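Relabeling Sorting Episodes by Outcome: A Short Tutorial

Yetunde Tijani
Reading time: 4 min

Outcome relabeling takes a pick that ended in the wrong tray and stores it as a correct pick for that tray. The method costs no extra robot time. These steps assume you have Skorkance installed and a set of recorded sorting episodes on disk.

1. Fix the part classes before recording. We use push-buttons split by head color. Circuit breakers are a distractor class and never receive a tray label.

2. Feed parts by hand. An operator sits behind the belt and works from the row along the back edge of the table. Vary the pose on every placement, and let some parts touch.
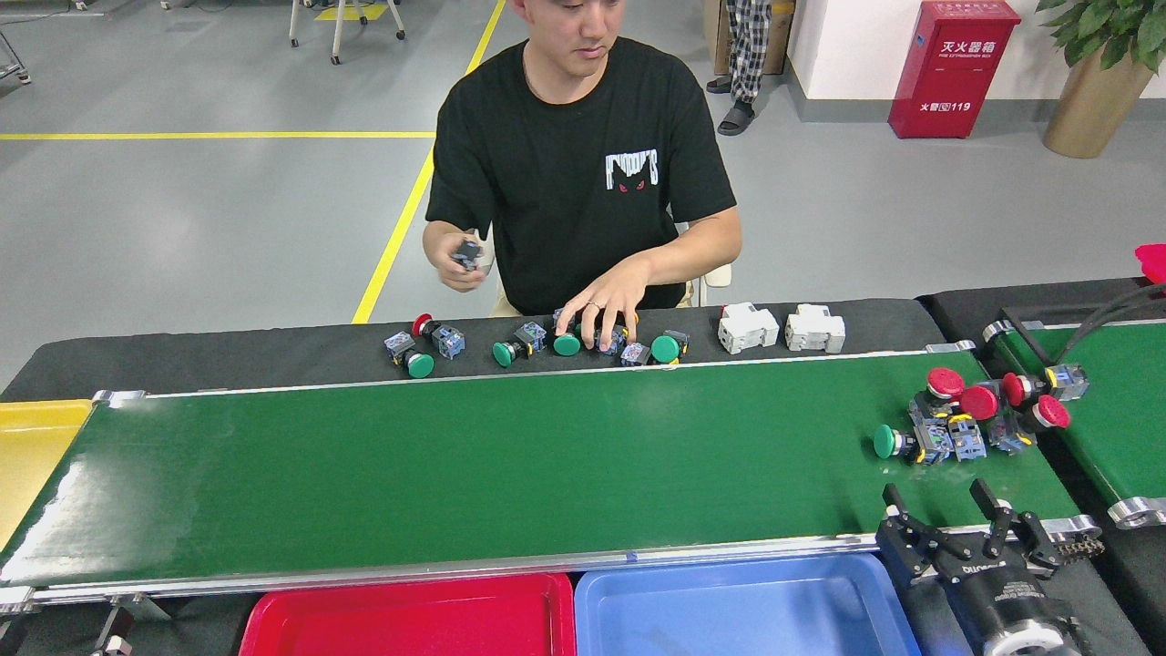 Figure 1. Operator side of the sorting cell, with push-buttons on the belt and two circuit breakers at the end of the row.

3. Split each episode at gripper close and gripper open. Discard segments shorter than 15 control steps. In our set this left 107 segments.

4. Write the observed tray into the goal field. Keep the original goal in a second field — you will need it for the ablation.

5. Train two policies, one on original goals and one on relabeled goals. Use the same seed and the same 19 held-out segments for both.

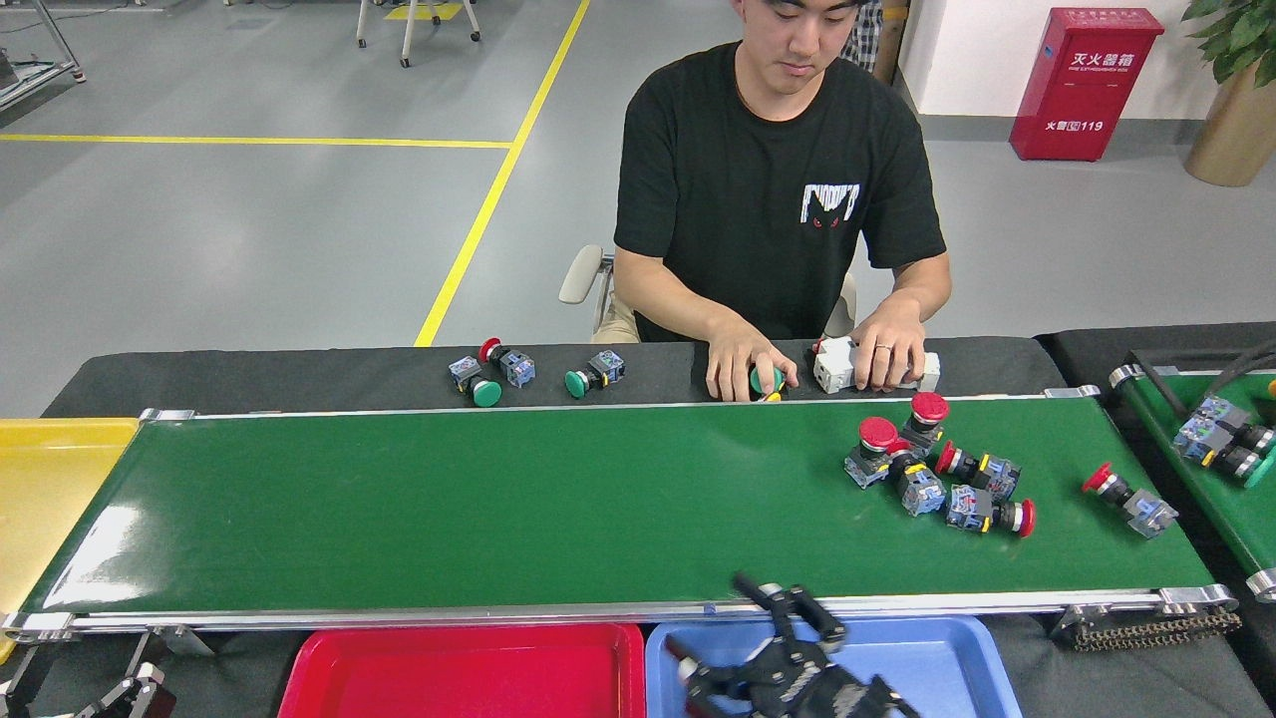 Check the class balance before comparing the two. Relabeling shifts the goal distribution toward whichever tray catches the most errors, and a policy trained on that distribution will favor it. Idirari can reweight by goal at load time; set the cap to 2 and leave the other defaults alone.

Cluttered segments should be scored apart from isolated ones. Averaging them hides the effect, which in our runs came almost entirely from parts in contact.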